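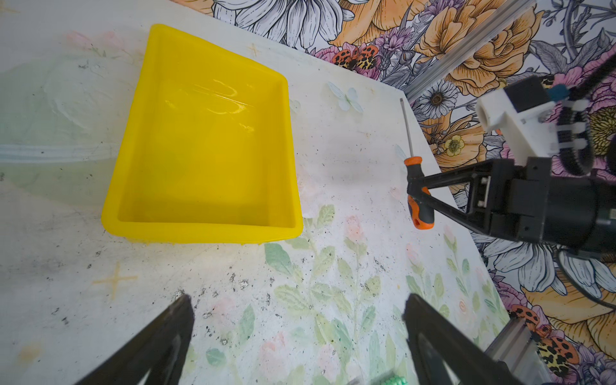 Figure 4. View from one wrist camera in the tool-to-tray task. The other arm holds the screwdriver; the yellow tray is empty. Floral surface and floral backdrop.

4.2 What the idle wrist knows

I came to this section from a complaint. Triin Siliņa, who was running rollouts with me at Verkcombe through most of February, kept pointing out that our policy did its worst work at exactly the moment when the helping arm had the best view in the room. The arm with the screwdriver has its own wrist camera, sure, but that camera spends a lot of the approach staring at a handle. The other arm's camera (Figure 4) has the tray, the tool, the shaft and the fingers clamping the handle all in one view. And we were treating it as a spare!

So the question I want to answer in this section is a small one. When one arm is acting and the other is mostly waiting, how much should the policy listen to the waiting arm's camera, and does it learn that on its own if you give it the chance?

Our baseline, Rastogi, doesn't get the chance. It encodes each camera separately, concatenates the features, and hands the whole bundle to the action head. I like Rastogi a lot, it trains fast and it's hard to break, and on a plain white table I'd have trouble telling you why anyone should use something fancier. The trouble starts when the table gets busy. Look at the lower part of Figure 4: there are leafy stems and pink buds printed right where the arms have to work, a butterfly sitting near the tray's right edge, and a yellow star close enough in hue to the tray that I'd worry about it myself. Then the backdrop piles on with peonies and daisies and a ladybug that has the same orange-and-black palette as the screwdriver handle. We picked prints like these on purpose. A learned color shortcut ("go find the orange thing with black on it") ought to fall apart against them, and I wanted it to fall apart in our lab before it fell apart in somebody else's.

Latgate adds one piece to Rastogi, a gate that sits between the camera encoders and the action head. For every timestep it takes the pooled features from each view plus both arms' joint positions and puts out a weight per view, and those weights scale the features before they're concatenated. There's no extra supervision on it. We don't tell it which arm is acting, we don't label phases, and we don't penalize it for leaning on one camera. I tried an entropy term early on, to keep it from collapsing onto a single view, and all it did was make the weights mushy, so I took it out and never missed it.

The demonstrations were teleoperated on a pair of Nandovance arms. In each one, one arm carries a screwdriver to the tray and lets go once the tool is inside the rim. We varied the tray's angle and position, and we swapped between five combinations of surface and backdrop, the floral one in Figure 4 being the hardest of the lot. Both policies saw the same demonstrations, used the same encoders, and were trained with the same schedule. The only difference is the gate. I'm spelling that out because in an earlier draft I had also changed the image augmentation between the two, and a colleague quite rightly sent it back to me.

For evaluation we ran 100 rollouts per policy on the floral combination. A rollout failed if the tool ended up outside the tray, if it was left balanced on the rim, or if the arm stalled before release. Rastogi failed 37 of them. Latgate failed nine. On the plainest combination the two were close enough that I won't make a claim about it, and I'd ask readers not to make one for me.

The raw gap is nice, but what got me excited was where it came from. We went back through the Rastogi failures and sorted them by hand, and most were releases in the wrong place: the arm had the tool, it got near the tray, and it opened too soon, with the shaft over the near rim or just short of it. Very few were bad grasps. That fits with Triin's complaint. The decision to let go depends on where the tool is relative to the tray's edges, and the carrying arm's own camera is badly placed to judge that. The shaft points away from the fingers toward the back of the table in a pose like the one in Figure 4, and from the side you can see the whole length of it. From behind the handle, not so much.

The gate weights tell the same story, or at least I read them that way. During reach and grasp, Latgate puts most of its weight on the acting arm's camera, as you'd guess. Somewhere in the carry, the weight slides over to the other wrist, and it stays there until release. What I didn't expect was that the slide comes earlier on the busy surfaces than on the plain ones. I don't have a good explanation. My best guess is that the print makes the acting arm's view less useful sooner (it's passing over all those stems at close range, and the features jump around), so the gate gives up on it sooner. I'd want a cleaner experiment before I put any money on that, maybe one where only the patch of surface under the carrying arm is patterned.

A fair objection is that Latgate simply has more parameters. It does, though not many. To check, we gave Rastogi a wider action head so that the totals matched, and its failures on the floral combination didn't move enough to matter. We also froze the gate at uniform weights after training, which is a slightly mean thing to do to a network, and it went downhill quickly. So the weights are doing something at run time, and the extra capacity by itself isn't buying us the difference.

Another objection, and this one I find harder to shake off, is that the waiting arm has to be parked somewhere useful. In our demonstrations the operators tended to leave it open and low, facing the tray, so that its two fingers come up on either side of the view with the work area between them. That's a habit, and a different operator could easily have a different one. When I deliberately parked the arm so its camera looked past the tray, Latgate went back to leaning on the acting wrist and its advantage mostly went away. The good news is that it didn't get confused; it behaved more or less like Rastogi. The bad news is that a policy that depends on where you leave your other hand ought to be able to move that hand, and ours can't yet. It holds the waiting arm wherever the demonstrations held it.

I also want to flag something about the trays. Ours has a glossy interior, and glare shows up as pale streaks along the wall inside, which you can see in Figure 4. Early on I suspected the streaks were pulling the encoder around, and I spent far too long with a diffuser over the lights trying to prove it. I couldn't. Both policies did the same with and without the diffuser, and we left the glare in for everything reported here. A tray that's shinier than this one, or clear plastic, might be another matter, and we haven't tried either.

The next section takes the same gate to a handover, where neither arm is waiting and the question of whose camera to trust gets a good deal messier.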